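23rd March

Norkidetti building, acoustics room. Reverberation time before and after the ceiling panels.

Carried on with the Festcombe meeting room job. The client wants to know if the second batch of panels is worth paying for, so the room needs a proper decay measurement at each stage and not just an opinion from the people who sit in it. Stage one (bare ceiling) was done by Teguh. Stage two (half the panels up) is what I worked through today.

Setup as last time. Source in the corner by the door, five microphone positions, two decays at each. Swept sine, not the interrupted noise. Ho-yin repeated one position with interrupted noise as a check and the curves lie on top of each other down to the noise floor, so I am leaving the method alone.

Calibrator read correctly before and after. Battery in the preamp was replaced before the first sweep. The old one was still in range but I did not want to stop halfway.

Position 5 gave trouble. The decay in the low bands has a clear bend in it, steep at first and then much shallower. I moved the stand away from the wall and the bend got smaller but did not go. Afia thinks the store cupboard is coupled to the room through the gap over its door, and that fits: a small hard space feeding sound back late. Closed the gap with a folded blanket and tape and repeated. Bend gone in the upper bands, still faint at the bottom. Kept both sets. The file names end in "gap" and "nogap". 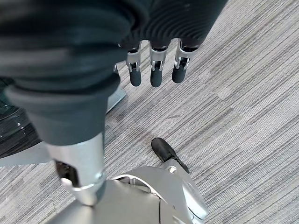
The mid bands behave. Decay is straight over the whole evaluation range and the spread between positions is small enough that I would report a single figure per band. The low bands are a different matter. With a room this size there are too few modes down there for an average to mean much, and the panels do very little at those frequencies anyway. I will report them but mark them as indicative.

Carpet: the floor is covered at stage two and Teguh's notes for stage one do not say if it was then. If it was bare, part of the change I am seeing belongs to the carpet and the comparison is no good in the high bands. Asked him. He is checking with Solange Bélanger, who had the keys.

Background noise was higher than I wanted. The fan unit cannot be switched off from inside the room. Heidrun found the isolator in the corridor and we reran the first 2 positions with it off. Difference in the result was below the repeat scatter, so the remaining positions stand as measured with the fan running.

Processing notes. The script from Vondidel cuts the impulse response at a fixed length, which is too short for the bare room and too long for this one. Changed it to find the knee for each band and cut there. Old results for stage one need to go through the new version before anyone puts the two side by side. Version 23 in the shared folder is the one to use. Do not use 22, the band edges are wrong in it.

To do:
Rerun stage one data.
Answer on the carpet.
Absorption data sheet from Ngau for the panels, including the mounting depth they tested at.
Return the long microphone cable, it has an intermittent at the connector end. Tagged.
Stage three is planned for May, same positions. Floor marks are tape, so they are also drawn on the plan in the job folder.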